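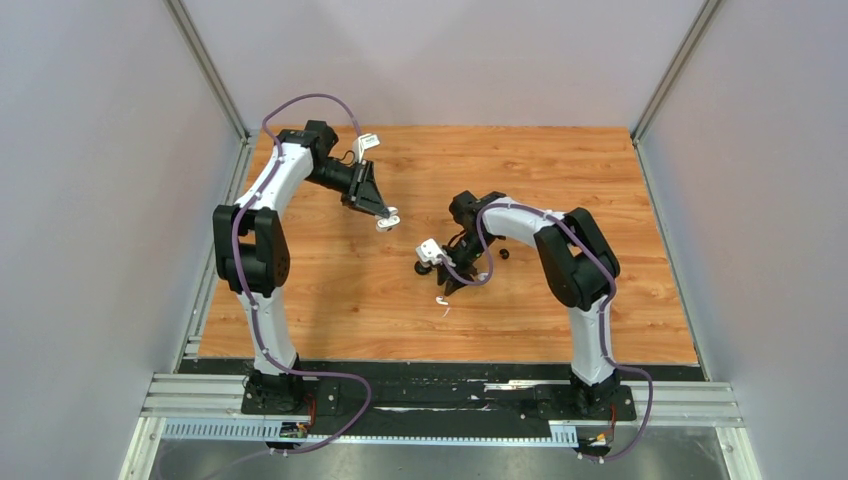

Budget for the Bench, Then the Arms

By Bienvenido Macaraeg
9/16/23

Every February the equipment requests come in, and every February the robot request has one line on it. It says "two arms," or "arm, with gripper," and then a price. The person who wrote it has spent weeks comparing reach and payload and has the vendor's quote stapled to the back. I have signed a good many of these, first at Kirkden and now at Neslow, and I have come to think the one-line request should be sent back.

The arms are the easy part to price. Two companies will give you a number by the end of the day. What takes the money, and the months, is everything the arms are attached to. You need a surface that stays put and a rail or strip to bolt the bases to. You need walls if you care about light or about where things roll. Then there is cable, and somewhere for the cable to go, and the small boards at the ends of it, and a person who knows which wire is which.

When we put in our two-arm station at Neslow, the purchase order for the arms was approved in one meeting. The enclosure, the extrusion, the cable tray and the wiring came out of four different accounts over the next year. One of those accounts was office supplies. I am not proud of that, but I doubt we are the only shop that does it. If you added up what we spent outside the original request, it came to 52 percent of what the arms cost. That figure does not include labor.

Labor is where I part ways with some of my colleagues. The usual argument is that the technicians are already on salary, so their time is free. At Macapagal, where I consulted for a short while, they kept real time sheets on a similar build. The setup took 475 hours before the station was handed over to the people who wanted it. Those hours came from somewhere. Two other jobs slipped, and one of them had a paying customer.

I would also argue against buying the second arm in the first year. This is less popular. People who want to do two-handed work say, correctly, that one arm can't do it. But a good share of what gets learned in the first year is about mounting, cable wear, gripper fingers and how often the thing needs to be re-zeroed, and one arm will teach you all of that at half the price. Leave room on the strip for the second base. Buy it when somebody can show you what the first one did all year.

The objection I take seriously is price breaks. Vinutstead, our supplier for most of the hardware, does better on a pair than on two singles, and a manager who passes that up will hear about it. My answer is to ask for the pair price in writing, good for twelve months. Some suppliers say yes. We got it the second time we asked.

Spare parts should be on the first request too. Fingertips, clips, cable, one complete gripper if you can stand it. We ordered 3 sets of fingertips and thought that was generous. It lasted until spring, and then the station sat idle for two weeks waiting on a part that costs less than lunch.

So this is what I ask for now. The request has to list the bench, mounts, enclosure, wiring, spares and hours, each with a number, even a poor one. If the total scares people, it is better for them to be scared in February. I also hold back the last 20 percent of the money until the station is running, and release the first 80 only when the bench has a room and a name next to it.

Two requests were withdrawn last year under these rules. Both came back this year with smaller robots and longer lists, and I signed them.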